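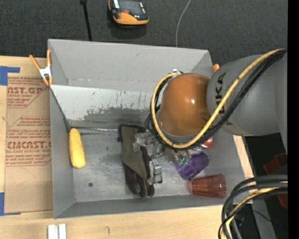
Hjalti Frandsen wrote in to say that the spring edition of the Pendine route sheet gave the wrong fuel interval for the northern leg, and that anyone filling up at Neda on the strength of it would have arrived to find the pump shut after 6 p.m. He is correct. The sheet has been revised, and the changes are set out in this item.

The northern leg runs from Pendine to Neda by the upland road, a distance of 195 miles. The old sheet listed two fuel stops. The one at the Plornetti junction closed over the winter and its tanks have been removed. The remaining stop is the Kárason store, 40 miles short of Neda. It sells regular and diesel, takes cards at the pump, and keeps the same hours all year. The pump at Neda itself is attended and closes at 6 p.m. The previous sheet showed it as open around the clock, an error carried over from the entry for the town's public restrooms.

Drivers should leave Pendine with a full tank. Vehicles towing a trailer use noticeably more on the climb out of the valley, and the mileage printed on the sheet makes no allowance for this. Drivers who expect to reach Neda in the evening should fill up at Kárason.

The road surface is paved as far as the Plornetti junction and graded gravel from there to the cattle guard at the county line. Grading is done in May and again in September. Between those dates the surface develops washboard on the outside of the bends, and tire pressure should be set for gravel before leaving the pavement. There is an air line at the Kárason store but none at the junction.

Two corrections to the campground table. The Neda lakeside sites no longer accept walk-up payment; a permit has to be bought in advance and displayed on the dashboard. The overflow field behind the boat ramp is for tents only. Trailers and motor homes are directed to the lower loop, where the hookups are 30-amp.

Cell coverage ends shortly after the junction and returns on the descent into Neda. Offline maps should be loaded before departure. Some phone maps still show the old river crossing as a through road. The bridge is closed to vehicles.

The revised sheet carries a green header. The print run is 1000 copies, available at the Pendine visitor desk and at the Kárason store. Copies with a blue header are out of date and can be handed in at either place.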